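Grotbridge
Open positions / Perception and Tooling

Software Engineer, Demonstration Pipeline
Full time, on site. Reports to Kourosh Esfahani.

We write software that turns people doing ordinary things with their hands into something a robot can learn from. The ordinary things are very ordinary. If you have always wanted your work to involve lasers, the team down the hall has one and is insufferable about it.

Our pipeline is called Undik. It takes head camera video and two streams of gripper poses, lines them up in time, throws out the bad parts and hands the rest to Tuvoden, our policy training stack. It does most of this well. The job is the remainder.

What you would work on

Marker tracking. Each hand-held gripper carries a cube with square fiducial markers on it, and we recover the gripper's pose from whichever faces the camera can see. On a good day that's two faces. On a bad day it's one face, at a steep angle, near the rim of a fisheye lens, while the operator reaches for something. The current solver sometimes decides the gripper has flipped over and then flipped back one video frame later. We have a filter for this. The filter is 51 lines long and has eleven authors in its history, several of whom left comments apologizing to the others.

Calibration. The lens model is fine in the middle and optimistic at the edges. We'd like someone who finds that sentence upsetting enough to fix it.

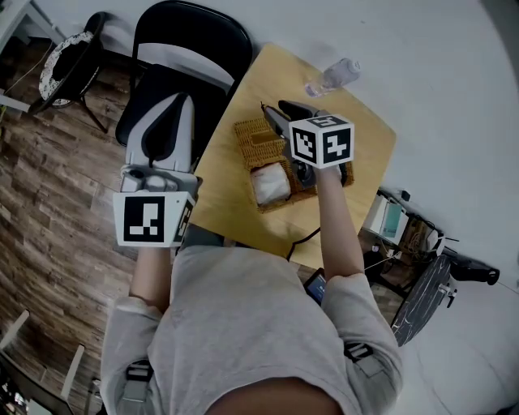 Time sync. Grippers, camera and host each keep their own clock and hold firm views on which one is right. You would own the service that settles the argument, along with the 111 regression recordings we use to check that it stays settled.

Episode review. Najafi is our internal browser for recorded episodes. You can scrub, label, compare two takes side by side and, if you click fast enough, crash it. There are 2,069 episodes waiting in the queue as of this posting. You won't be asked to label them by hand. You will be asked to write the thing that decides which ones need a person.

Planning hooks. A smaller part of the role, maybe a day a week, is making sure the trajectories we export can be followed by an arm with real joint limits. People have very generous wrists. Arms don't, and they report the fact by stopping.

What we need from you

Solid Python, and enough C++ to read ours without needing to lie down.

Working knowledge of camera models, rigid transforms and pose estimation. We will ask you which way a transform goes. We ask each other this daily, so a slow answer is fine and a confident wrong one is less fine.

Experience with recorded sensor data that somebody else collected and labeled, possibly in a hurry.

A habit of looking at the raw video before changing the code.

Nice to have

Kalman filters, factor graphs, or past regret involving either. Some front-end work, for Najafi's sake. Time spent wearing the rig yourself, here or elsewhere. Every new hire records a session in week one, straps and all, and bug reports improve noticeably afterward.

What we offer

Normal hours, a salary band we'll tell you on the first call, health cover that starts on day one, and a training budget of $900 a year that you can spend without writing an essay. The coffee is free and tastes like it.

How we hire

One call with Kourosh, half an hour. Then a paid exercise: we send a short recording with something wrong in the pose track, and you tell us what and how you'd repair it. Code is welcome, a clear page of text is just as good. Last comes an afternoon on site with the team, lunch included.

To apply, send a resume and a few lines on the worst coordinate frame bug you ever shipped to the jobs address at the foot of this page. Cover letters are read, but only the bug is discussed at lunch.

Applications close 3rd November. The start date is flexible, though we'd like you settled in before the Tuvoden release in May.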